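Prirkdale guest house — monthly walk-through, upstairs and laundry
February 6, 2023
Checked by: Elfriede Hellwig
Copy to: Pelletier office

Stairs and landing

Handrail tight — OK
Carpet edge, top step — lifting again. Taped in January, tape gone. Needs tacks this time.
Landing light — OK
Smoke alarm, landing — tested, loud. OK
Smoke alarm, back hall — chirping. Changed battery, still chirping. REPLACE UNIT
Extinguisher — gauge in green, tag current, pin in. Bracket loose, one screw missing.

Bedrooms

Windows open and latch — OK except room 3, sticks halfway. Has to open all the way, it's the second way out. Fail until fixed.
Window cords tied up out of reach — OK
Space heaters — found one under the bed in room 2. Not allowed, removed to the office. Guest told.
Outlets — cover cracked behind the dresser, room 1. Do not use, put tape over it.
Extension cords — none under rugs this time. Good.
Bed frames — room 3 wobbles, tightened two bolts. Look again next month.
Mattress seams and headboards checked for bugs — nothing found.
Clothes and bedding clear of baseboard heat — OK at time of check. Please keep it that way, 12 inches is not a suggestion.

Lost property: anything left in a room gets laid out, checked for pockets and tagged before it goes in the closet. Don't just ball it up in a bag like last time. 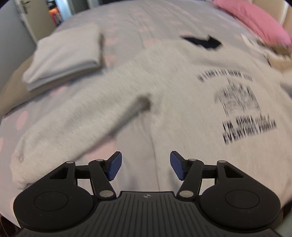
Sweatshirt, long sleeve, off-white. Not claimed yet.

Laundry room

Lint screen — full. Cleaned. It has to be done every load, not when somebody remembers.
Dryer duct — crushed behind the machine, pulled it out straight. Outside flap opens OK.
Washer hoses — left one bulging near the tap. Order new pair from Fleline, ref 890.
Floor drain — slow, cleared some hair.
Detergent and bleach on high shelf — bleach was on the floor again. Moved.
Hot water at sink — 144 F. Too hot for guests, turn heater down and re-test at bathroom tap.

Bathroom

GFCI test button — trips and resets, OK
Grab bar — solid
Tub mat — suction cups going, moldy underneath. Threw out, need new one.
Fan — runs but noisy. Zumus model, filter is the pull-out kind, rinse it.
Caulk by faucet — gap about 3 inches long. Re-do before it gets in the wall.

Urgent: back hall alarm, room 3 window, water temp, washer hoses. Rest can wait til the next visit but not the one after.

Spare keys — all on hooks exept linen closet. Who has it?

Signed E. Hellwig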